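Workplace Talk > Surveys, Reviews and Other Paperwork

Anyone else get the Vidach engagement survey?

tallow_mike
Ours landed Monday. 100 questions, and number 40 asks if I feel "seen." I've been at Grernalstead long enough to have outlasted three logos, so yes, mostly by the parking people. Does anybody read these things?
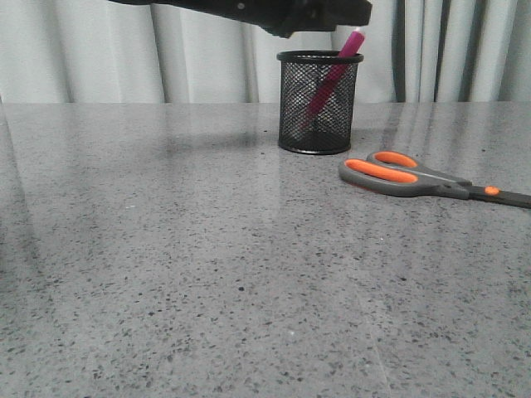 Page 2 of 5

quietcubicle
We did it in January at Fliralberg. Response rate was great. Then managers got a one-page summary that said we want "more communication," and now we get a weekly newsletter. I had asked for a raise.

hrbypaycheck
I work in HR, so throw your tomatoes. Somebody does read them. At my last place the comments got a parental leave policy rewritten. The scores are mush, I'll give you that, but write in the comment box.

tallow_mike
The comment box holds up to 500 characters. I used most of mine on the thermostat.

dot_matrix_ann
Disagree with hrbypaycheck. In a department of 50 you can tell who wrote what by the second comma. "Anonymous" is a strong word for a form that asks your job level, your floor and your age bracket. 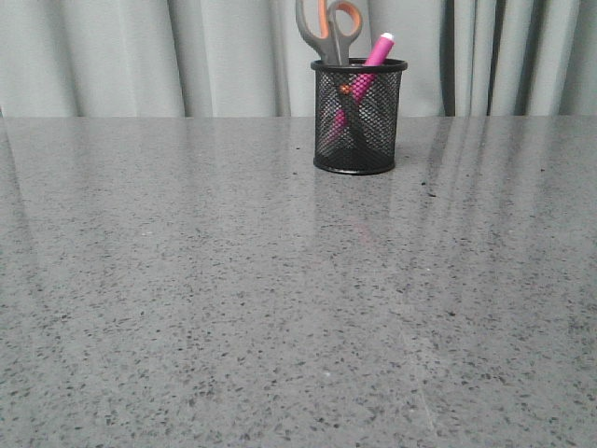
Pencil cup on a speckled tabletop

hrbypaycheck
Fair on the age bracket. You can skip those, though. Ours let you.

quietcubicle
Ours didn't. It turned red and scolded me.

dot_matrix_ann
Mine too. I put myself down as a Boomer in senior leadership. Still waiting on the salary.

popcorn_ledger
Wait, is this the same outfit that runs Pop, the app with the smiley faces? We had that. I pressed the frown every day and it sent me a breathing exercise.

tallow_mike
Same people. I'm filling in the rest at lunch.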